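Premumow Memorial Guest Book

I started making these after a service in Cakdale where the only thing anyone could find to sign was a yellow legal pad! So this one is a proper book, with 158 cream pages and enough room for 300 guests to write a line or two (some people write a whole story, and I love those).

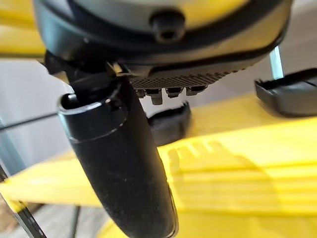
Long black handle, close up

The cover is navy cloth with a name and dates stamped in silver. Send me the wording exactly as you want it, middle names and nicknames included, and I'll email you a proof before I stamp anything.

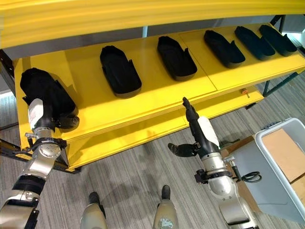 Sayegh

Plain books go out in 2 days. Stamped ones take a little longer, so tell me the date of the service when you order. I've switched to Purari paper since May and I like it a lot more, no ink coming through the back.
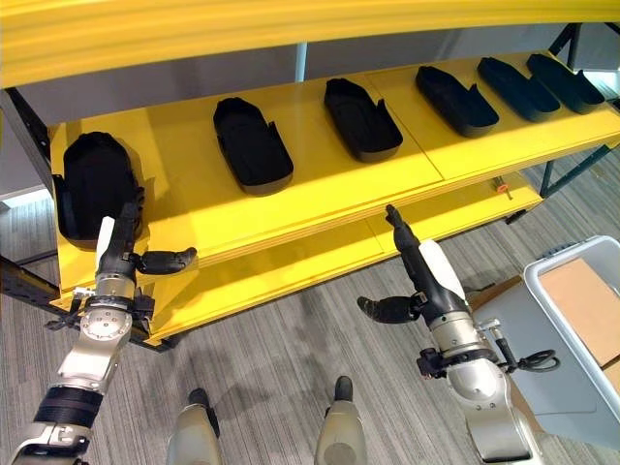 And if you need a second book for the other side of the family, put a note in the order and I'll stamp the two to match.

Updated 2025-12-16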